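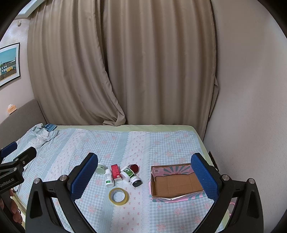

Which rules must I follow before I record a packing task in a private home?

You need the written consent of the household, a fixed list of objects, and a work area that stays the same from the first recording to the last. The rest of this section explains how to prepare these things and in which order.

Search this manual Enter a word or part number Go

Section 5. Good practice for recording in homes

This section applies to all operators who use the Zalto hand-held gripper kit for tasks of the type "put objects into a box". It was revised on November 28, 2023 and replaces the sheet that was sent out in August. If your team works under the Omau site agreement, read also the annex on household consent.

5.1 Before you enter the room

1. Ask the person responsible for the home to sign form 2260. One signature is valid for one room only. For a second room, please use a second form.

2. Agree on which furniture may be used as a work surface. A bed is allowed, and also a sofa or a rug. On a soft surface the objects can roll or lean, so allow more time for each attempt.

3. Ask if there are letters, family photographs or prescriptions in the room. They must be put away by the household, not by the operator.

4. Choose a place to stand where you can reach the whole work area without kneeling on it.

Note: General decoration on the walls can stay. If a picture shows a real person who can be recognized, it must be covered or taken down.

5.2 Choosing the objects

1. Select objects of different shape. A good set has something flat, something round and something that stands badly by itself. Lids, small bottles, jars, cartons and a roll of tape are all suitable.

2. Check that every bottle and jar is firmly closed. Containers for medicine or supplements may be used only if they are empty or if the household has agreed in writing.

3. Write down the objects in the session sheet with simple names, for example "green lid" or "white bottle with black cap". Do not use the brand as a name. Another operator who has never seen the object must be able to find it.

4. Put the box beside the objects, open and with nothing inside. A box with a raised flap at the back is permitted, but the flap must keep the same position in all attempts.

Caution: Do not use glass with cracks, blades, lighters or loose batteries. If an object of this kind is found in the work area, stop and remove it by hand before you continue.

5.3 Placing the objects

1. Place the objects in a group near the middle of the work area. They may lie on the side and they may touch each other. It is not necessary to make them stand.

2. Leave enough free space for both fingers of the gripper to go down on the two sides of each object. In case of doubt, open the fingers completely and try it before you record.

3. Pull the sheet or cover smooth under the objects. Small folds are accepted. A patterned sheet is also accepted, but do not change it in the middle of a series.

4. Between attempts, change the position of at least 2 objects. If all the objects return to exactly the same place, the series has little value for training and it will be refused by the reviewer.

5.4 During the recording

1. Hold the handle with a relaxed hand. Keep your fingers behind the mount and away from the pads.

2. Move slowly toward the object, close the pads, lift, and wait for about 2 seconds before you move to the box.

3. Release the object inside the box. Do not throw it and do not push it in with the back of the finger.

4. If an object falls outside the box, continue the attempt and pick it up again with the gripper. Mark the attempt as "recovered" in the session sheet. A recovered attempt is a valid attempt.

5. Never correct an object with your free hand while the recording is running. This is the most frequent reason for refusal at Yousafzai, our review partner.

Caution: The pads can pinch the skin. Children and animals must stay out of the room - also when the operator says that it will take only a moment.

5.5 After the recording

1. Return every object to the household and compare with the session sheet.

2. Wipe the pads with a dry cloth. Do not use alcohol, as it makes the texture hard with time.

3. Leave the room as you found it, including the bedding and curtains if you have moved them.

4. Send the session sheet and the signed form together. Files that arrive without a form are deleted and can not be restored.

Note: The household can withdraw its consent later. In this case the operator must report it on the same day, and the complete series of that room is removed.

Contact Zanbridge operator support | © 2023 Zanbridge. All rights reserved. | Back to top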